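Minutes – Vanags Gas Line Residents' Liaison Group

2021-07-17, community room, Broltton. Meeting opened at ten, with good attendance from both sides of the river. Apologies received from the school and from the parish office.

## 1. Minutes of the last meeting

The May minutes were read and agreed with one correction: the valve station is on the north side of Mill Road. The chair thanked everyone for coming in on a Saturday morning, and it was great to see so many new faces from the upper village!

## 2. Progress on the line

The contractor's site manager gave the best update we have had yet. Of the 162 welds on the Vanags to Broltton section, all but 5 are finished and have been x-rayed. The last ones are at the river crossing, where the crew has been waiting for the water to drop. The pipe for the crossing is already strung out on the bank and anyone walking the levee path can get a fine look at it from behind the fence.

Once the crossing is tied in, the whole section will be filled with water and held under pressure for a full day. Members asked where the test water goes afterward. It will be filtered and let out slowly into the drainage ditch below the pump house, under the permit that was passed around in May. The site manager offered to let a small group come and watch the start of the test, and hands went up all over the room.

**Action:** liaison officer to take names for the test visit (hard hats provided, closed shoes needed).

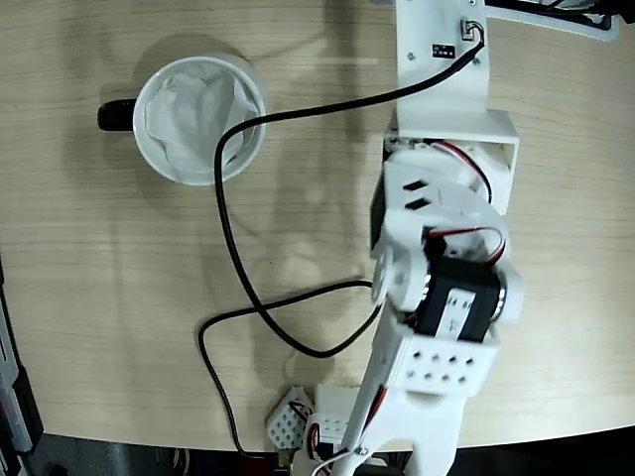

## 3. Household connections

A total of 1,049 homes are in the connection area. Sign-up letters went out in June and replies are coming back at a very good pace, especially from the streets near the old dairy. The liaison officer had a stack of spare forms and several were filled in on the spot – wonderful.

Points raised:

- Renters need the owner's signature as well as their own. The form doesn't make this clear and will be reworded.
- Homes with a shared driveway can have one trench and two meters, if both households apply together.
- The meter box can go on a side wall. It can't go under a window that opens.
- People who want to keep their wood stove are free to do so. Connecting to gas doesn't commit anyone to changing their heating by a set date.

A member asked if the line to the dental supply workshop, Oradent, would mean digging up the new sidewalk on Station Street. It will not. The crew will bore underneath from the parking lot, with one small pit at each end.

**Action:** reworded form to be ready before the next mailing. 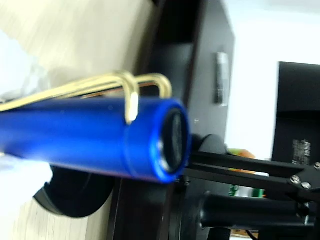

*Blue pen-like cylinder with gold-colored clip*

## 4. Road closures and restoration

Mill Road will be down to one lane for 6 working days while the last stretch of pipe goes in along the shoulder. The school bus will keep its usual route and the crew will wave it through. Farm traffic was discussed at some length. The contractor will put down steel plates over the open trench each evening so that hay wagons can get by, and members who farm on that side said this was all they had hoped for.

Restoration of the meadows between the pumping station and the orchard is ahead of plan. Topsoil is back, the seed is in, and the first green is showing along the upper half. One landowner reported a wet patch where a field drain was cut. The contractor has marked it and will repair the drain next week.

The playing field came up again. Lusesport would like the strip behind the goal leveled before fall practice starts, and the contractor agreed straight away, with fresh sod in place of seed. A round of applause for that one!

**Action:** contractor to send the Mill Road dates to the bus company and the clinic.
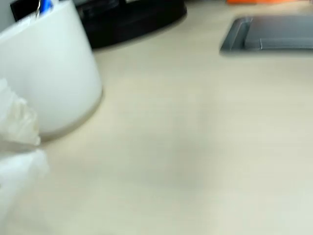
*White cup on the table*

## 5. Safety and odor calls

The gas company's network engineer explained what to do about a smell of gas: leave the building, don't touch any switches, and call the emergency number from outside. Calls are free and the company would much prefer a false alarm to a late one. The fridge magnets with the number have arrived and look terrific. They will go out with the next mailing, and extra ones can be picked up at the library.

There was strong support for an evening talk at the fire hall before the first homes are connected. The fire department is keen and has offered chairs and a screen. 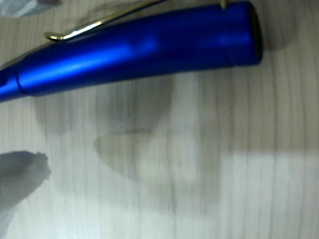 *Close-up of the blue pen*

## 6. Any other business

- The footbridge sign knocked over by a delivery truck has been put back up.
- A request for a map of the whole route, large enough to hang in the library, was warmly supported. The contractor will print one.
- Coffee fund is healthy. Cake next time, please, if anyone feels like baking.

Next meeting: same room, same time, after the pressure test. Meeting closed at 11:40.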